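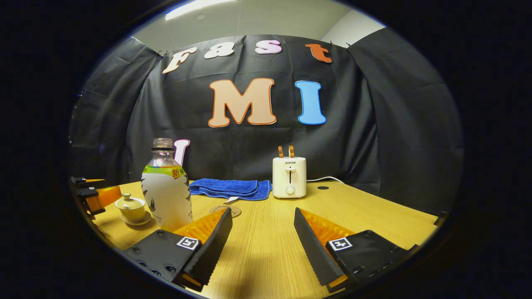
Figure 7.1 A practice table seen from a hand-held gripper, with a drink bottle, a lidded teacup, a folded towel and a toaster.

Contents > Part Two: Work and Machines > Chapter 7

Chapter 7
Teaching the machine: new jobs on the shop floor

When people talk about automation at work they usually begin with the jobs that go. This chapter begins with a job that came in. At Triritz, a firm that prepares and packs household goods for hotels, part of the staff now spend their shifts handling everyday objects with a gripper held in the hand. The movements are recorded, and the recordings are used to train the robot arms in the packing hall.

The objects are ordinary. A cup has to be lifted without losing its lid, a towel has to be picked up without coming unfolded, and a bottle has to be set down upright. A worker who has done these things by hand for years must learn to do them again with two fingers that open and close. The orange pads on the fingers in Figure 7.1 are ridged, and each finger carries a small square black-and-white marker.

Brian Barasa moved to the practice tables in August after working on the packing line. He found the first weeks slow. "On the line I was paid to be quick," he told us. "Now if I rush, the recording is no use and I do it over." His target was 100 recordings a shift. In his first full month he handed in 1,262, of which 309 were sent back, mostly for movements that were too fast or that stopped halfway.

Three things changed for Barasa and the others who moved with him. Their work was now checked one piece at a time, by software called Vemow, where before a supervisor had looked over whole pallets. Their pay grade was unclear, as the old grades were written for packers and fitters. And their skill, which had always stayed with them, was being stored and could be used after they had left the firm.

The last point caused the most argument. The staff association asked for a share of any savings. Management offered a fixed allowance instead - the talks are covered in Section 7.4.

Not every firm has gone the same way. Tetteh, a smaller company in the same trade, bought its recordings from a supplier, Pakotar, and trained only 2 of its own people to look after the arms. Its packers had little say in how the machines handled the goods, and several of the early faults were ones they could have pointed out.

We will come back to both firms through the chapter. Section 7.1 looks at how tasks are chosen for automation and who does the choosing.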